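Rultivel cabinet set: README
August
By Joris Cuypers
Reading time: 3 min

Rultivel is the simulated kitchen our robotics club uses to teach an arm to open doors. We picked doors because we thought they would be easy. The club has since stopped picking things on that basis.

What you get in this folder is a set of recorded attempts, each with the wrist camera view, the joint angles, the gripper opening and a success flag. Killian Besson drove most of them with a game controller. Évan Barbier drove the rest and would like it known that his are the smooth ones.

## Layout

There are 39 episodes in three folders:

- `train/` has the ones we learned from
- `check/` has 11, kept apart so we can't fool ourselves
- `odd/` has whatever we argued over

Every episode is one attempt at one handle. Frames are saved at 20 per second. If the door moved far enough for Gilles Vidal's script to be happy, the flag is 1. The script is hard to please and we have left it that way.

## The approach

Getting to the handle is most of the job. The arm has to line up so the bar sits between the open fingers before anything closes, and from the wrist the gripper body takes up the bottom of the view the whole time. The doors are greige, the handles are gray and the gripper is also gray. We chose the colors ourselves, so there is no one to write to.

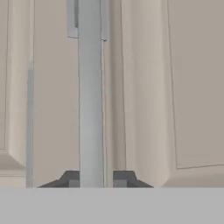 Our first policy learned to get close and then wait, possibly for encouragement. Bastien Poulain fixed this by trimming the long pauses out of the training episodes, most of which were Killian reaching for his coffee. The trimmed versions are what you have here. The raw ones are on the Lodhi drive — ask if you want them, though the coffee is all they add.

## Known problems

Two handles close together confuse the model, and it will sometimes pull with great confidence on the wrong one. The flag counts that as a failure.

Door friction was changed partway through and only the later episodes list it in their settings file. Sorry.

Nothing has been tried on a real cabinet. Évan has offered his mother's.

## Using it

Run `load.py` with the folder name. Anything in `odd/` needs the `--force` switch. Class projects are welcome to all of it.

Recent items
Hisalby drawer set: README
Vusero controller mapping notes
How we score a door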